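Visit to the Jultell garment works, Draltarik

Our sewing and textiles club made its spring trip in March, to the Jultell works on the north side of Draltarik. The bus left at 7:30 and the ride took a little over two hours, with one stop in Hou for coffee.

Jultell makes plain T-shirts, sweatshirts and some school sportswear. Most of it is sold to printers and small shops that add their own labels. The works employs 152 people on one shift. We were told it can turn out up to 3000 shirts on a good day, though the target for the week of our visit was lower because of a change of fabric.

The tour starts in the yarn store and goes on to the knitting hall. This was the loudest part, and we were given earplugs at the door. Cotton jersey comes off the circular machines as a tube, is slit open and rolled, and then rests before it is cut. The resting matters more than I expected. If the fabric is cut too soon it shrinks back on the table and the pieces come out short. Several of us who sew jersey at home have had that problem and never knew the cause.

Dyeing is not done on site. The rolls go by truck to Flutik, a dye house down the river, and come back in four to six days. The shade book in the office has 340 colors in it, but only a small part of them are in regular use. Blues and grays sell best. A swatch from each batch is kept for two years in case a customer reorders.

Cutting and sewing share the second floor. Collars are the hardest job and new sewers do not get to them for several months. The rib has to be cut shorter than the neck opening and stretched evenly as it goes on. Too little stretch and the neck stands away from the body, too much and it puckers.
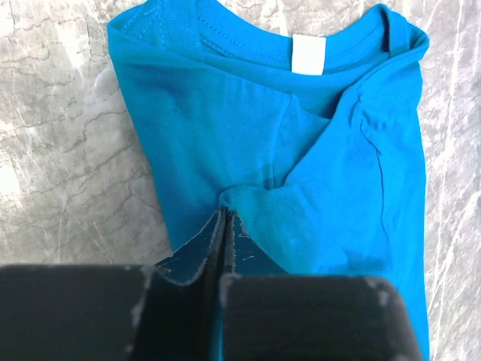
Turquoise crew neck with a ribbed collar and a blank white tag.

The blank tags are ordered in rolls and sewn in at the same time as the neck tape on most styles. Buyers who want their own name on the tag can have it printed, but the minimum order is higher and it adds a week.

Lunch was in the staff canteen: soup, bread, and a choice of chicken or bean stew. It was included in the ticket. The canteen is up a flight of stairs and there is no elevator, so anyone who has trouble with steps should tell the office when booking – they will set a table downstairs.

After lunch we had an hour in the factory shop. Seconds are kept in bins by size and the faults are mostly small, such as a skipped stitch or a slight shade difference between sleeve and body. Remnants are sold by weight. I came home with two bags of rib in dark green and gray.

We were back by 5:45. Tours run from March through October for groups of up to a minibus load, and closed shoes are required in the knitting hall.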